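Setting a safe hover point in Stolance

I've had the Stolance simulator kit for a month now and I'm still grinning every time the arm wakes up! This bit covers the hover point, where the gripper waits before it goes down to the part.

Step 1 – Load the cell

Open the Prombridge starter cell and wait for the arm, table and fixture to appear. Set the speed to 8 per cent while you're learning.

Step 2 – Park above the fixture

Jog the arm until the gripper hangs over the block with its fingers open, then tilt it to suit your part. I leave 300 mm of height, which feels like loads but makes the path planner much happier.

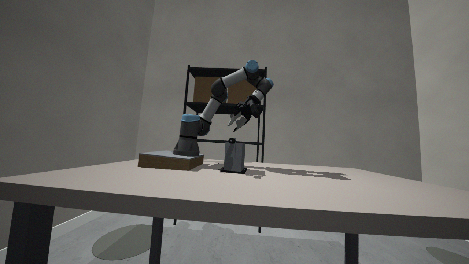 Step 3 – Save and test

Press Store, name the point "hover" and run it from home 7 times. If the wrist swings the long way round on any of them, add a second point halfway and try again (thanks to Yasuo Furukawa on the user forum for that one – it saved my evening).

The free version keeps 13 points per project, plenty for a first pick routine.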